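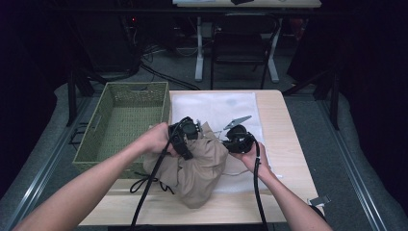

Questions about the hand-held gripper guidelines

The guidelines were last updated on Thursday, May 8, 2025, and these are the questions that have reached us most often at Gradstead. If yours isn't among them, write to the Filtier help desk and we'll do our best.

Who has to follow these rules?

Anyone recording at a Gradstead table, and that includes people who come over from Grorkwood for a day or two. We know other sites have their own ways of doing things (and some of them are very good!), but mixed habits are hard to untangle later on, so please use ours while you're with us.

How should I handle the cables?

Let them hang down from the grippers on their own side and try not to cross your hands over each other. If a cable starts to tug at your wrist, stop and settle it before you go on. A recording made while you're fighting a cable is one we'll nearly always ask you to do again.

Can I help with my fingers if the cloth won't cooperate?

Please don't, tempting as it is! Bags and other soft things slide and flop, and everybody wants to reach in. Everything that moves has to be moved by the grippers. A clumsy second or third try is perfectly welcome and we keep those.

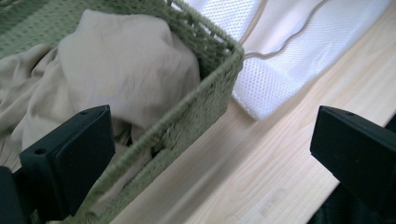

The same goes for baskets. You may push one along with a closed gripper, but don't squeeze the rim hard, as woven sides lose their shape sooner than you'd think.

Does the bag have to be folded neatly?

Only if your task card says so. "Put away" means inside the basket and below the rim as far as it will go - bunched up is fine.

How long is a session?

No more than 63 minutes, and then a proper break away from the table. The limit used to be longer, but wrists were getting sore, and we'd much rather have fewer recordings from comfortable people.

How many recordings do you need from me?

A full set is 300. The Björklund set, which we hope to finish in October, needs 2000 in all, but that is shared among everyone who signs up.

What if I drop something?

Leave it, end the recording and mark it "dropped" on the sheet. Then pick it up by hand and start fresh.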